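November
By Orysia Levchenko

Zamham opens its night market and skate weekend at the old tram depot

Zamham has turned the disused tram depot on the east side of Prarnoton into a street culture venue for the whole of November, with a skate course, a night market and live music under one roof.

The depot had been shut for nine years. Local builders Grellberg laid the course over the former inspection pits, using ramps and rails that can be moved between sessions. Beginners have the floor until 4pm, and open skating runs from then until close. Boards and helmets can be borrowed at the door.

The music programme leans towards garage and dub, with two sets each evening. Yagi, the Prarnoton DJ collective, is running the opening night and will return for the closing party.

"The building has a long echo and it took a while to get the sound right," said Orysia Levchenko, who booked the programme for Zamham. "We hung curtains along the north wall in the end — it made more difference than the new speakers did."

The market has 40 stalls selling records, second-hand clothing, prints, toys and hot food. Traders change each week, and the stall list is posted at the entrance. 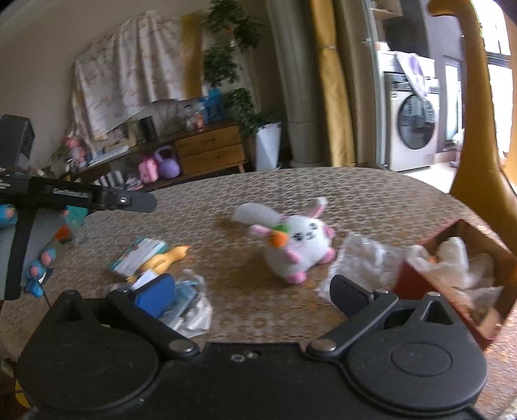
Tickets and entry

Entry to the market is free. Skate sessions and evening sets are ticketed, and under-16s need an adult with them after 7pm. Step-free access is through the yard gate.

Filed under: What's On / Skate & Street / Music

Recent posts
Yagi announce closing party line-up
Grellberg on building a course over tram pits
Market traders: how to apply for a stall
Getting to the depot by bus and bike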